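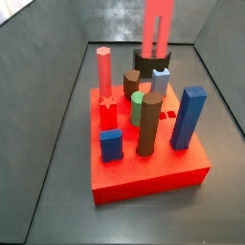
Clestard Learning Materials — Customer Support
Ticket subject: Account holder unable to complete reorder; saved address rejected at checkout
Opened: 14 December 2024
Status: Resolved, monitoring
Category: Web store / Checkout
Account type: Institutional (preschool)

Reported problem
The customer orders classroom supplies for the Rikdale site through the web store. On selecting Reorder from the order history, the cart fills correctly, but the checkout page returns the message "Delivery address could not be verified." The customer reports that the same address was accepted for every earlier order. Clearing the cart and signing in again made no difference.

Information requested from customer
Browser and version, the address exactly as typed, and whether the error also appears with a new cart.

Customer reply
The error appears in 2 different browsers and with a new cart. The street name is Štefanec Lane. The customer asks that the order be held at the current price while the matter is open.

Support note
Price hold applied to the cart for 60 days. The customer was advised that the hold does not reserve stock.

Troubleshooting steps
Step 1. Signed in to a test account and entered the address by hand. Checkout accepted it.
Step 2. Pasted the address from the customer's message. Checkout rejected it with the same error.
Step 3. Compared the two entries. The pasted version stores the first letter of the street name as a plain S followed by a separate accent mark. The typed version stores it as a single character. The two look identical on screen.
Step 4. Reviewed the customer's profile. The saved address contains the two-part form.
Step 5. Asked the Enow address service desk whether their lookup had changed. They confirmed that the two-part form is no longer matched and that no notice was sent to stores using the lookup.

Workaround provided
The customer was asked to delete the saved address, type it again without pasting, and save. The customer confirmed that checkout then completed and that a confirmation message was received.

Permanent correction
Referred to the web team. Addresses will be converted to the single-character form when saved and again before lookup. A search of stored profiles found 7 other accounts with the same fault; 3 have open carts and have been contacted by email. The remaining accounts will be corrected without action by the customer.

The change is scheduled for the February release. Until then, agents who receive the "could not be verified" message should ask for the address to be retyped before escalating — please do not override the lookup by hand, as the override also removes the tax-exempt setting from institutional accounts.

Closing note
Price hold released after the order was placed. Ticket to remain in monitoring until the release is confirmed.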